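Skevero Neighbours Help > Home and Table > Covering a table with squared paper

Squared paper on a white table, how to keep it flat?
Posted by Merike Kütt, Jun 30, 2018

Hello all. I have a white table on a metal frame and I wish to cover the top with white paper that has thin dark lines in squares. I buy it from Lepik on a roll, 54 cm wide. The table is wider than the roll, so I must use more than one strip. My trouble is that the paper lifts at the side where I stand, and the lines of two strips never meet nicely in the middle.

I tried ordinary clear tape in November. It became yellow and it took a little of the paint with it when I pulled it away. I do not want to glue anything for ever, I would like to change the paper when it is dirty.

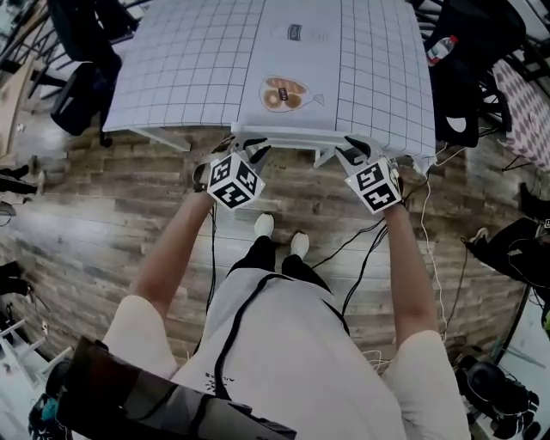
The middle is important for me, as I put there a small label and a picture of pastries in a bag, and they should lie straight. Is it better to have squares everywhere, or to leave a plain band from the far side to the near side? And what do you use at the edges?

Grelleck
Leave the plain band. I did the same on my sewing table. If the squares of the left and the right strip do not match by two millimetres, you will see it immediately when they touch, but with a plain band between them the eye does not find it. Measure the band at both ends before you fix anything.

For the edges I fold the paper under the tabletop and fix it from below with paper tape, the kind that painters use. Cut the paper 11 cm longer than the table for this. Let it lie flat under some books for one night first, then it forgets the roll. Change the tape when you change the paper, old tape is difficult to remove.

vorkard54
just buy thicker paper. mine is 300 gram and it stays down by itself

Merike Kütt
Thank you Grelleck, I will try with the books and the painters' tape. Vorkard54, I looked for the thick one but I have found it only without squares.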